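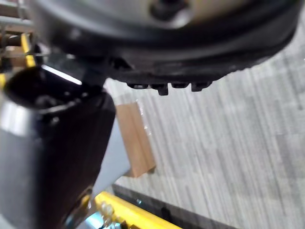

Cardboard with clear tape on the floor at Fetitley, below a black-rimmed round part.

FETITLEY WOULD LIKE ITS CARDBOARD BACK

Drestus, 7/20/19 — Fetitley, the workshop and parts supplier, today opens Cavotau, a take-back scheme for the boxes, flaps and odd scraps of board that its customers have been tripping over for years. The company has been tripping over them too, and feels it is time something was said.

Cavotau is free to anyone who has had a delivery from Fetitley or from its sister firm Haque. Customers flatten what they have, tie it up with string and hand it to the driver at the next drop. Board in decent shape goes round again as boxes. Board in poor shape is shredded and used as padding, where looks matter less.

The scheme was tried out in January on the company's own floor. Staff were asked to pick up every piece of loose cardboard in the workshop and put it in one place, a request that had been made before with mixed results. This time somebody wrote down the total. It came to 3421 pieces, many of them single flaps cut from the tops of boxes and left where they fell. A further 111 had been folded up and pushed under bench legs to stop them wobbling. These were left alone, as the benches need them.

"We had always thought of ourselves as a tidy firm," said a Fetitley spokesperson. "We have stopped putting that in the brochure."

The main trouble, then as now, is tape. Fetitley seals its boxes with clear shiny tape, and has in the past used a good deal of it. Tape on a flap makes the board harder to shred, and it has a way of sticking to the shoe of whoever is carrying the heaviest thing in the room. From this month each box will have two strips where it used to have as many as the packer felt like. Packers have been told, and have taken it fairly well.

Customers do not have to peel the tape off before sending board back, though the company would think warmly of them if they did. The same goes for labels. Staples are another matter — please take them out.

What Cavotau will take:

Brown board of any size, flat
Single flaps and offcuts, bundled
Inner trays and dividers, if they are cardboard

What it will not take:

Foam
Plastic bags, including the ones with smaller plastic bags in them
Board that has been used under a leaking machine
Metal plates and brackets, which are parts, and which you will probably want

The last item is on the list for a reason. During the January sweep several good parts went into the cardboard cage along with the wrapping, and an afternoon was spent getting them out again. Customers are asked to have a quick feel inside each box before they jump on it.

Collections start in Drestus and the villages close by, with bundles of up to 20 kilos taken at each drop. Haque customers further out will be added once there is a van with room in it. There is no form to fill in. There was going to be one, but it came in a very large box.

Tie-on tags for bundles can be had from the Fetitley trade counter or asked for with any order. They are made of cardboard, and the company would like those back as well.

ENDS

Notes to editors

Fetitley supplies parts and fittings to workshops from its premises in Drestus. Haque handles the larger orders. Cavotau is pronounced however you like.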